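Does tilting the view hurt a grasping policy? Robot Learning project report, Ukbridge
Nov 24, 2021

I went into this project wanting to do something flashy with two arms and ended up spending most of the term on camera angles, and I'm fine with that. The question I settled on is pretty simple. If a policy learns to grasp from gripper camera views that are more or less level, what happens when you hand it views that are rolled way over to one side?

Everything was done in simulation. I used Clavik, the simulator we already have on the machines in the Vlachou lab, with a furnished room that has a kitchen area in it. The policy is Stitby, a small network from last year's course. It takes one color picture and the joint readings and puts out the next small motion. I didn't change its layers at all (I was tempted!) because I wanted any difference in the scores to come from the pictures.

Collecting the data

I recorded 300 demonstrations in August, all by teleoperation. Each one starts with the gripper open, goes to an object, closes and lifts. I kept the objects boring on purpose – small, rounded or blocky things that fit between the fingers without much fuss. I threw out any run where I fumbled and had to back off, then did it over.
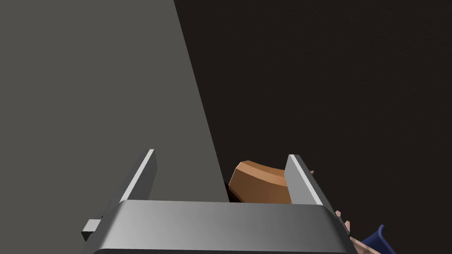

The approach is where most of the trouble lives. A lift is a lift, more or less, but in the last bit before closing, a small error sideways means a finger lands on top of the object and shoves it away. So I ended up saving extra samples there and fewer during the long move across the room. My first version sampled evenly, and the policy got really good at traveling and really bad at stopping.

Training

There were two versions of the training set. "Level" has the demonstrations with the pictures turned so the floor stays close to the bottom. "Tilted" has the same demonstrations, but with the roll left as it came out of the arm pose, plus a random extra roll of up to 45 degrees either way. Same number of training steps, same settings, same random seed. I know one seed isn't enough and I'll get to that.

My guess going in was that tilted would lose a little on easy views and win a little on hard ones. I also figured big plain surfaces would be a problem, since a flat gray area filling half the view doesn't tell the network much about where it is.

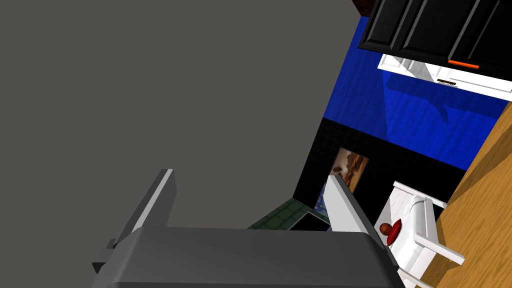 One comment on my draft asked whether the policy needs to know where it is in the room at all, or whether it only needs to know where the object is compared to the fingers. If it's the second one, the comment went on, then roll shouldn't matter much up close, because the fingers always show up in the same part of the view.

I really liked that and added a test for it. I split every trial into a "far" part and a "near" part and wrote down which part the failure happened in. It made the scoring slower, but it's the most useful thing in this report.
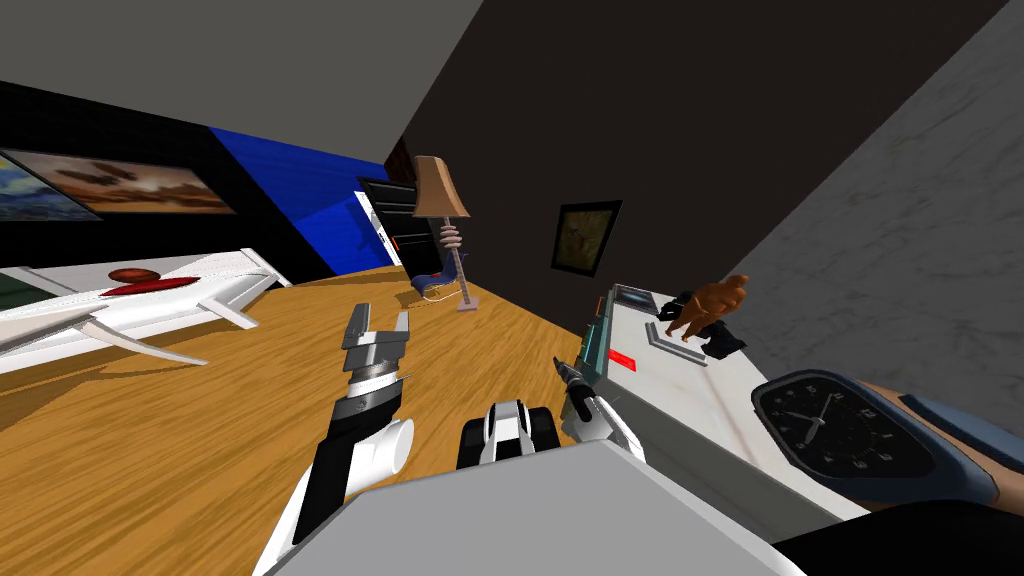

Left gripper open above the wood floor, with the marble-topped counter on the right (simulated).

Results

I ran 40 test trials for each version, with start poses that weren't in the training data. The level policy got 22 and the tilted one got 31. On trials with only a little roll they were basically tied, so my guess about losing ground on easy views was wrong, or at least I couldn't see it with this few trials.

Nearly all of the gap came from the far part. With a heavy roll, the level policy would set off in the wrong direction and never get close enough for the near part to start. When it did get close, it grasped about as well as the other one. That fits the draft comment pretty nicely. 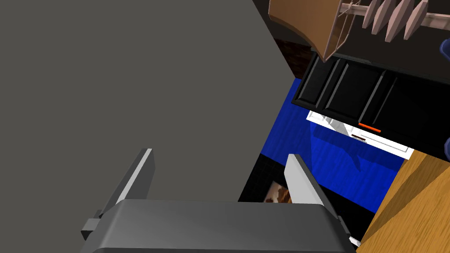

I also tried a cheap fix, which was to read the roll from the arm pose and turn the picture back before the level policy sees it. That took it from 22 to 28 with no retraining. The corners go black when you do this, and I think that's what costs it the last few, but I haven't checked.

What I'd do differently

More seeds, first of all. Also, my run numbers got messy: run 611 is the tilted policy I report, but its config file was saved over by a later run, so I rebuilt it from the log. The two match everywhere I looked except the learning rate warmup, which the log doesn't print. And I still want to get the second arm involved. It held still for every test, and I have a half-written script for handing an object from one gripper to the other that crashes whenever both try to close on the same step.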